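Subject: Re: [skallside-paths] The Brorklow loop, and is it still worth doing?
Date: April 4, 2019

On the Brorklow loop, somebody wrote:

> Has anyone been round the Brorklow loop since the winter? I did it years ago
> from the Stustthorpe end and remember a nice dry track along the top and then
> an awful bit through the bottom fields. Thinking of taking my sister, who is
> fine on the flat but doesn't love stiles. Also, is the tea place still going?
> And can you still park by the chapel?

Hello all,

I went round it last week, so I can answer most of this, and then I'm going to wander off on to maps because I've been itching to have a moan about them!

First the parking. Yes, you can still leave a car by the chapel, but the verge has been chewed up by something heavy and I wouldn't put two wheels on it like we all used to. There's room for a few cars if everyone tucks in. If it's full, go back towards Stustthorpe and use the wide bit by the old weighbridge, which adds a dull ten minutes along the lane but does no harm.

The top track is still lovely. It was firm all the way along when I did it, and somebody has cut the gorse back hard so you're not walking sideways any more. I had larks the whole way (well, I say the whole way, they went quiet when the rain came over) and the view across to Skallside was as good as I've ever seen it. Your sister would be very happy up there. If I were you I'd walk out as far as the cairn, have a sandwich, and come back the same way, and call that a day out.

The bottom fields are another matter. I'm sorry to say they're still awful. The first one is all right, the second has been ploughed right across the path and not put back, and the third has the 2 stiles, one of which has lost its step. I got over it by sitting on the top bar and sort of falling, which at my age is not a thing to be doing with nobody else about. I've reported it on the county form. The form wanted a grid reference to a silly number of figures and then wouldn't take it with spaces in, so if you report it too (please do, it helps) type it all run together.

The tea place is still going but only opens properly from Easter until the end of August. Out of season you get the hatch. The hatch does tea, and a flapjack that could hold up a shelf.

Right, maps. The path through that third field isn't where the map says it is. The old sheet I carry, the one with the cover hanging off, has it going along the left-hand hedge to the corner. The newer one has it cutting straight over the middle. The waymark on the post points at neither, it points more or less at a water trough. I've walked it the hedge way for as long as I've been coming out here and I've never been shouted at, but I'd like to know which one is right before we put it in the new leaflet. Does anybody have a copy of the sheet from before the Mahlangu plantation went in? I'm fairly sure the line was moved when the trees were planted and then only half the signs were moved with it.

I did try the library. They have a run of the older sheets but the one I want is out being mended, and the nice person on the desk didn't know when it would be back.
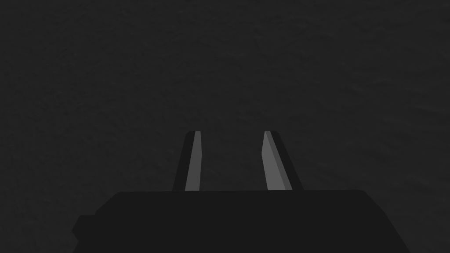 And while we're on the leaflet, we need to settle the size of the thing. Last time we had 1000 printed and I still have a box of them under the stairs, holding the hoover up. I'd say 300 is plenty, and then do more if they go. I'd also like it to fold so that the map is on one side all by itself, because last time the map had the bus times printed on the back and you had to keep turning it over in the wind to see where you were. The bus times have changed twice since then anyway. Put the number to ring for times and leave it there.

I'd happily see the Brorklow loop in it as a there-and-back to the cairn, with a line saying the full circuit is 5 miles and rough at the bottom. I wouldn't want to send a stranger down to that broken stile on the strength of something with our name on the front. If it gets mended over the summer we can change the wording next time.

Two other small things. The gate at the Stustthorpe end now has one of those very strong springs on it, so mind your fingers, and hold it for the person behind you or they'll get it in the hip (I speak from experience). And there were sheep with young lambs in the field after the gate, so dogs on leads, even the good ones. Mine was very good and still had to be told.

I'm planning to go round again before the month is out, probably with secateurs for the brambles at the plantation corner. If anybody would like to come along, reply to me off list and I'll say which morning. Bring gloves and proper boots. I'll bring a flask so we don't have to face the flapjack.

Oh, and if you have that old sheet, please don't post it! A scan would do, or I can come over and look at it at your kitchen table.

All the best from a muddy corner of Skallside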